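Scratched gray storage bin, clean it up or paint it?
posted 3 Jan 2023 in Workshop & Storage

pellworth_attic

Hi all, I have a big gray open bin that I use as a catch-all on my work table. Sunglasses, gloves, tape, whatever comes out of my pockets. It came from a Tralto clearance a few years back and it has earned its keep, but the inside looks awful now. The floor of it is smudgy all over and one side has dark scuffs and a patch where the paint has scraped off. I wiped it down with dish soap and got maybe half the gray film off, then it stopped improving.

What bugs me most is that I toss my sunglasses in there every day and I've started finding fine scratches on the lenses. Is the rough patch doing that? And should I repaint the inside or just put something down on the bottom? I'd like it sorted before March, when the garage gets busy again. I don't want to spend much, a new one the same size is over 40 dollars at Brastus and I'd rather keep this one.

dunmore_bench

I had the same thing with a parts bin and I repainted it, so take this as a vote for paint, with warnings. Soap won't shift scuffs like that. Try a melamine sponge first (go easy, it takes the shine down) and then a bit of rubbing alcohol on a rag for whatever is left. Test a corner! On mine the alcohol took some of the color with it.

For the bare patch, sand the edges with 300 or so until you can't feel a step with your fingernail, wipe out the dust, then primer, then two thin coats. I used a Grorance spray in a gray that was close enough. You will see the repair if you look for it. I went thick on the first coat like an idiot and it sagged down the wall and I had to sand the whole side again.

Leave it alone for 5 days before you put anything back. It feels dry way before that but it still marks if you drag a screwdriver over it, ask me how I know.

marrow_and_pine

Don't paint it, it'll scrape off again in the same spot. Get a liner.

tilly_ox

I'm mostly with the liner person, but I'll add a bit more. Your lenses are probably getting scratched by grit more than by the bin. Everything that goes in brings a little sand or metal dust and it all ends up on the floor, and then the glasses slide around on top of it. Vacuum it out, wipe it, and cut a piece of felt or thin foam to fit. I got a roll of Kälin drawer felt and one bin hardly made a dent in it. Don't glue it down, you want to be able to shake it outside.

Also, a soft pouch for the sunglasses, even inside the bin. Mine still go in bare half the time, so no judgment, but the pair that lives in the pouch looks a lot better than the pair that doesn't.

If you do end up sanding, I'd finish with 700 on the last pass so the patch doesn't feel grabby under a cloth.

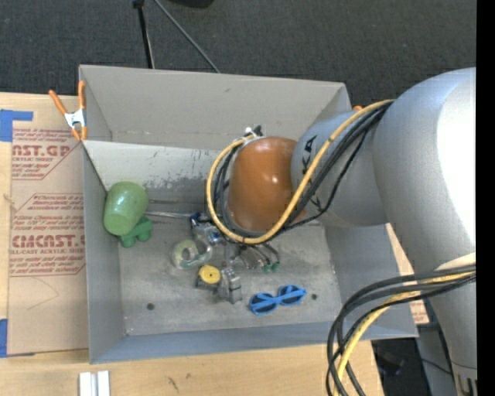 And measure the floor of the bin before you cut the felt, down at the bottom and not across the top edge. I went by the top the first time and had to trim the piece on all sides.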